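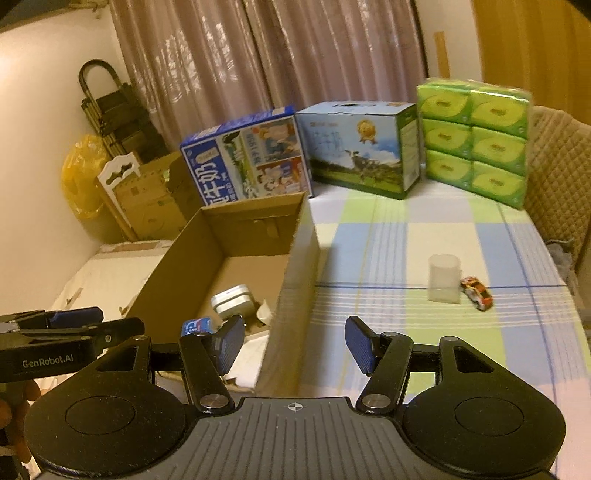

Jornach household pick set

Recordings of two-handed pick and place, made with a pair of hand-held grippers on a dining table at home. The set is used to train the small arm we are building on the bench at Cidberg, a shared workshop. Maintained by Florante Sarmiento.

Status

Usable, still growing. 367 episodes are in the current release and the aim is 500. Episodes recorded before June used a different finger pad and have been left out.

What is in an episode

One folder per episode, numbered from 0001. Each folder holds:

left.mp4 and right.mp4 - video from the two grippers
poses.csv - position and rotation of both grippers, plus finger opening
task.txt - one line saying what was done, e.g. "put the toy car in the box"

Finger opening is stored as a fraction, 0 for closed and 1 for fully open. Positions are in meters from wherever the right gripper started, so they don't line up from one episode to the next. Use the loader if you need a shared table origin.

Objects

Ordinary household things: a clear plastic cup, a toy car, packets, crumpled paper, an open cardboard box. The tablecloth is plaid and stays on. Milk cartons and tissue packs are at the back of the table in many episodes and are not labeled.

Loading

python load.py --root data --split train

The split file is fixed. Please don't reshuffle it, or your numbers won't compare with the Parisi runs.

Known problems

The clear cup is hard. Pose tracking is fine but the cup detector in tools/ misses it against the pale squares of the cloth.
In 6 episodes the left video starts late. They are listed in bad_sync.txt and the loader skips them.
Task lines were typed by hand and spelling varies - "tissue" and "tissues" both occur.

To do

Move the calibration script out of the old Lovus repo
Add episodes with the box closed at the start
Redo the cup episodes on a plain cloth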